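3.2 Appliance load in shared kitchens

Plug loads were logged in 27 student flats in the Kamath block at 5 min intervals. Cooking devices were grouped by control type (dial or keypad), following Pillai and Nair.

Figure 6. Electric cooking pot with a rotary dial, classed as dial type. 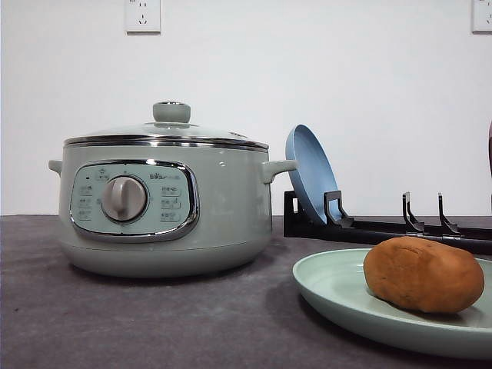 3.3 Data cleaning

Readings above 2,000 W were checked by hand against the meter log. Flats with gaps longer than six hours were dropped.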